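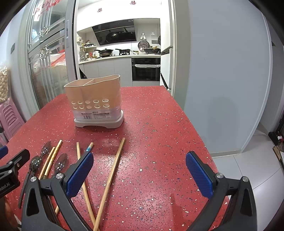

How to read a diner menu before you order

Menus are sales documents, and the breakfast places are no better than the steakhouses. Start with the boxed items. A box usually means the kitchen wants to move that plate, and I have yet to see one drawn around the cheapest thing on the page.

Next, look for the word "famous." Dalisay, my usual stop in Wekdale, had "famous" hash on the menu the week it opened. Ask the server what goes into it. If the answer is "it's really good," order eggs.

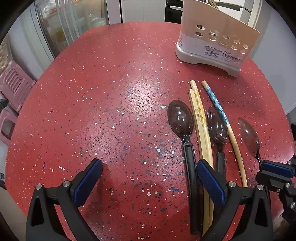 Then check the sides. The three-egg combo at Brirnetti comes with toast and potatoes, and both are also sold separately a few lines down. Add them up yourself before you believe the word "value."

Calorie counts deserve the same squint. One omelet I looked at was listed at 800 on the wall board and 1,135 on the printed menu. I'd go with the bigger number.

Specials with no price: ask first, every time.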